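Small round things and where they go

Posted 24/09/2020 in Odd Jobs

Every house has a drawer with a marble in it. Ours also had two dried peas, a bead from a necklace that left with its owner, and a table tennis ball with a dent like a bad hat. We don't own a table tennis table. We have a kitchen table, and from November onwards it does the same job, badly.

Getting the dent out. Boil the kettle, pour the water into a mug, and let it stand a minute. Float the ball dent side down and hold it under with a spoon. The air inside swells and the dent usually pops out. A ball that has been trodden on by Sudheer Salian will not recover, and neither will one with a crack, however small. Tap it on the worktop: a good ball clicks, a cracked one sort of coughs. Don't use a pan on the hob, and keep old balls well away from any flame. They burn like nothing else in the toy box.

Cleaning. Lukewarm water, one drop of washing-up liquid, a soft cloth. Go gently over the printing, or you'll have a plain ball by teatime. No scouring pads. I was told toothpaste works and spent an evening with a minty ball and no other improvement.

Checking it's still round. Spin it on a flat table. A sound one whirls on the spot, and a tired one wobbles off towards the fridge. 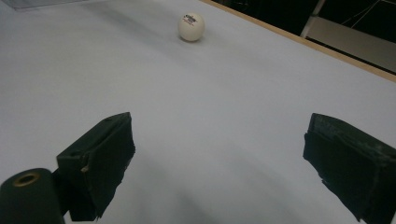

Logo side up on the white tabletop, print too small for my glasses.

Finding the level. If the ball sets off every time you let go, blame the table. Fold a strip of cereal box, push it under the short leg and try again. Mine took 7 folds, and Reto Trummer came round and told me it was the floor.

Storing. An egg box that held 10 eggs will hold ten balls, give or take the lid, which needs a rubber band. Socks also work until somebody wears them. Keep the lot off the radiator and off the windowsill, and check behind the fridge before you buy more.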